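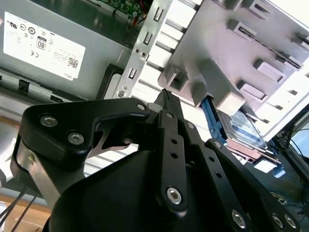 Desktop tower inspection checklist, with comments
Plallport office, bench copy
Checked by: Declan Faulkner
Second check: Rawiri Tuhiwai
Day: Monday, from 10 a.m.

Mark each line OK, FIX or N/A. Write a comment for anything marked FIX. Side panel stays off until both checkers have signed.

Section A. Before you reach inside

A1. Power cord pulled from the wall and from the tower. OK
A2. Power button held in for 10 seconds with the cord out. OK
A3. Wrist strap on and clipped to bare metal. FIX
Comment: Strap on bench 2 has a worn clip that slides off. Swapped for the one in the drawer. Old strap is in the bin, please don't fish it out again.
A4. Drinks and food off the bench. OK
A5. Asset number matches the job sheet. OK
Comment: 1,899. The sticker is faded and the last digit can pass for an 8. Shayne Tautahi will print a new one.

Section B. Power supply

B1. Regulatory label present and attached. OK
Comment: Dell unit, 80 efficiency logo and CE mark both on the label.
B2. Casing shut. Never open the power supply itself, even with the cord out. OK
B3. Vent clear of dust. FIX
Comment: Dust behind the grille. Vacuum from the outside only. Angus Costigan has the small nozzle.
B4. No scorch marks or burnt smell. OK

Section C. Drive and cage

C1. Drive seated on its blue carrier. OK
C2. Blue latch not cracked. Press with a thumb, do not lever it with a screwdriver. OK
C3. Cage seated and not rocking. OK
Comment: Check this again after the cables are moved. On the last batch from Mistholm, two cages had been pushed down on top of a cable.
C4. Bracket screws snug. OK
C5. Drive wiped and wipe record signed. FIX
Comment: Wipe record is missing from the job folder. Lachlan Hollis to find it or run the wipe again. The tower does not leave the building until this line is cleared.

Section D. Board, memory and cables
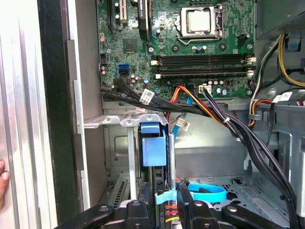
Should memory be put back in before the tower goes to storage?

Leave the slots empty. Memory is bagged and logged separately, and goes back in only when the tower is assigned to someone. Close the clips so they don't get snapped by a sleeve.

D1. Memory removed, bagged and logged. OK
D2. Processor lever down and latched. OK
D3. Capacitors flat on top, no bulging or leaks. OK
D4. SATA cables free of sharp bends. OK
D5. Barcode labels still on the cables. OK
Comment: Leave these on. The Donnelly buyers ask for them.
D6. Cables clear of fan blades and panel edges. FIX
Comment: Main bundle needs another tie before the panel goes on. Use the short ties. The long ones end up in the fan.

Section E. Closing up

E1. Loose screws accounted for. Tip the tower gently and listen. N/A until D6 is done
E2. Side panel slides on without force. N/A until D6 is done
E3. Lift with two hands from the base and set it on shelf 9, never by the front cover. N/A until D6 is done

Open items: A5, B3, C5, D6. Rawiri to recheck after lunch and initial each one on the Pletum sheet. Ties are on order, 300 to a bag, so take what you need from bench 1 until they come.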